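Search this blog
Go
Search

Druvis hand gripper, five weeks in

OK quick one, I have a train at 4 and I promised a bunch of you I would write this up before July is over. So. The Druvis handheld gripper kit. The one you hold yourself, squeeze, camera on top, it records what you do and you train an arm on it later. Paid for it myself, no discount, no free unit.

What comes in the box: the gripper, spare finger pads, one long cable, a bag of screws, a printed card with a link on it. The link was dead. Wrote to support, got a reply from Senthil Kurup the same evening with the real one, and he was nice about it. Full manual is 112 pages and maybe 20 of those matter to you.

Setup. Took me most of a morning. Calibration is the annoying part, you open and close the fingers in front of a printed sheet until the software is happy, and mine was not happy for a long time. Turned out to be glare off the window (my guess anyway, closed the blinds and it passed). After that it held. I re-check it every few days and so far no drift worth talking about.

Weight: 442 grams on my kitchen scale without the cable. Sounds like nothing. It isn't nothing after an hour. My wrist was sore the whole first week and I ended up doing sessions of 55 minutes with a proper break, which I'd suggest to anyone.

Tasks. I started with cups like everybody and got bored. Then cloth. Cloth is what I bought it for, folded laundry mostly, moving it from one place to another without wrecking the fold. Soft things are where a cheap gripper shows you what it's made of. Black fabric especially is a pain, the tracker likes contrast and there's not a lot of that in a dark folded thing. A busy patterned sheet underneath helps alot.

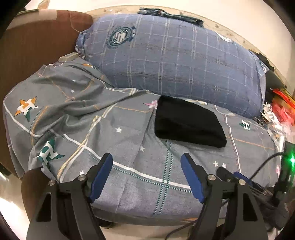
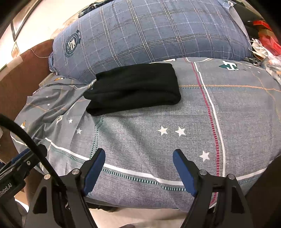
Folded black cloth on the plaid sheet, blue pillow behind, fingers open both times.

So how does it do. Pads first. Grippy enough for knit and cotton, a bit too grippy for anything slick, where the top layer slides off and the rest stays put. Come in low and a little from the side. If you come straight down you get one layer and a mess. Took me a good few evenings to learn that and it's not in the manual.

Trigger feel: good. Springy, smooth, no click. My old Ikach had a click right in the middle of the travel and you can see it in every single recording, a little jerk. None of that with this one.

The cable. I hate the cable. It's stiff and it always wants to be where my elbow is. Velcro strap round the forearm, problem mostly gone. Should of been in the box.

Software is fine. Ugly but fine. You get a list of clips, you mark them good or bad, you export. Export is slow on my laptop, go make lunch slow. It crashed twice and both times the clips were still there when I opened it again, so, points for that. I have over 2,000 clips now and the list view is getting sluggish. Needs folders. Needs search. Please.

The hosted training service they sell with it (Flunside, separate subscription) I tried for one month and dropped. Decent results on cups, poor on cloth, and you can't see much of what it's doing. I train on my own machine now. If you don't have a machine, sure, maybe.

Versus the Morais kit, since people ask. I borrowed one from Roos Van Wijk for a weekend. Lighter, nicer cable, fingers flex too much for my taste and teh pads wear fast. For hard objects I might pick the Morais. For cloth, Druvis, easy.

Would I buy again? Yes. Would I buy the bundle with the carry case? No, the case is flimsy, use a shoebox.

More on the bad-clip sorting next time. Got to run.

3 comments

Gobnait Horgan
What pads are you using for the slick stuff? I tried mine on a rain jacket and it was hopeless.

Dirk De Bruijn
Same problem with the calibration sheet. Printed it on matte card and it went through second try. Also agree on the case, zipper went in a week.

Nobuhle Radebe
Can you post the strap you used for the cable? And does left handed work ok or is the trigger only good on one side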